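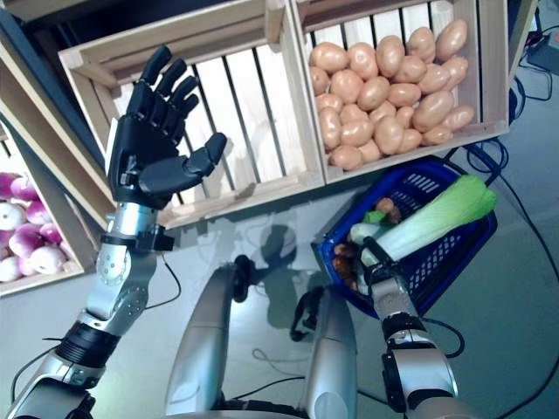
Open-topped wooden crate, unfinished and empty.

Bandine Veg Boxes: Frequently asked questions
Last updated 2025-03-07

Ordering

How do I start?
Fill in the sign-up form and choose a box size, a delivery frequency and a start week. We email you to confirm. No payment is taken until your first box has been packed.

What sizes are there?
Small, medium, large and fruit only. The small box suits one person who cooks most nights, or two who don't. The medium is our most popular. The large is meant for families and shared houses. The fruit box is one size and can be ordered with or without a vegetable box.

Can I order just once?
Yes. Choose "single box" on the form. Single boxes cost the same as regular ones but we can't hold a place on the round for you, so if you decide to carry on you may be offered a different delivery day.

How many customers do you have?
We pack for almost 300 households. There is a waiting list for the hill villages north of Skovbridge. Everywhere else on the map is open.

What is the cut-off for changes?
Noon, two working days before your delivery. After that the picking list has gone to the growers and we can't alter it.

What's in the box

Do I get to choose the vegetables?
You can list up to three things you never want to receive. Beyond that we decide, according to what is ready. The contents for the coming week go on the website the evening before the cut-off.

Will there always be potatoes, carrots and onions?
In the small, medium and large boxes, yes, for most of the year. In late spring the stored crop runs down and we may swap one of them for something else. If you have too many potatoes already, tick "no potatoes" and we will put in extra greens or roots.

How much salad is in a bag?
A large salad bag is 99 g and comes in the medium and large boxes from May until the first hard frosts. It is unwashed. Please rinse it before eating.

Why are the carrots dirty?
They keep longer with the soil on. Brush it off when you want to use them and compost it or put it on the garden. The leeks will also need a good rinse between the layers.

Where does the food come from?
Most of the vegetables are grown at Ruotsalainen, our main field and polytunnel site, and on two smaller farms close by. Squash and some of the brassicas come from Belodov Farm. Citrus and bananas are bought from a wholesaler and are marked as imported on the contents list.

What happens in the hungry gap?
Between the end of the winter crops and the start of the summer ones there is less to pick. Expect plenty of spring greens, stored beetroot and purple sprouting broccoli if the pigeons have left us any. We buy in more during these weeks, always labelled with the country.

Do you sell eggs or bread?
Eggs, yes, in half dozens. They can be added to any box. We stopped bread in February and have no plans to bring it back.

Delivery and collection

When will my box arrive?
Your delivery day depends on your postcode and is given in your confirmation email. The vans go out early and the last drops are made by mid-afternoon. We can't give a time slot.

Do I need to be in?
No. Tell us about a safe place: a porch, a shed, a neighbour. Somewhere out of the sun is best in summer. If the box contains eggs, avoid anywhere a dog can reach.

Can I collect instead?
Yes, from the packing barn or from any of the shops listed on the collection page. Collection is free. Home delivery costs 99p a box. Please bring your own bags to the barn and leave the crate behind.

What do you do in snow or floods?
We try again the following day. If the road is still shut we credit your account for the whole box. Any change to the round is posted on the website by eight in the morning.

Crates and packaging

Do I have to return the crate?
Please do. Put it out empty on your next delivery day and the driver will take it. There is no deposit, but a crate that sits in a garage for months has to be replaced, and that cost goes into the price of the boxes.

My crate has a broken slat. What should I do?
Leave it out as normal with a note on it. We mend them over the winter. Please don't burn or repaint them.

Can I buy an old one?
Occasionally. Crates that are past mending for food are sold at the barn for kindling or for garden use. We don't keep a list or reserve them.

Do you use plastic?
Salad and spinach go in a compostable bag. Everything else is loose or in paper. Paper bags can go back in the crate if they are clean and dry.

Payment and holidays

How do I pay?
By card, taken on the day your box is packed. We don't accept cheques or cash on the doorstep.

How do I pause for a holiday?
Log in, open the calendar and click the weeks you want to miss. There is no limit on the number of weeks, though after ten in a row we will email to ask whether you want to keep your place.

How do I cancel?
Use the form in your account or send us an email. There is no notice period beyond the usual cut-off. Any credit is paid back to your card within a week.

Something was missing or mouldy. Who do I tell?
Email us within two days of delivery, with your customer number. A photo helps but isn't essential. We normally credit the item. Replacement vegetables can only be sent with your next box.

Can I visit the fields?
There are two open afternoons a year, one in June and one in September. Dates go in the newsletter. Stout shoes are needed and the track isn't suitable for pushchairs. Parking is in the top field, second gate after the bridge.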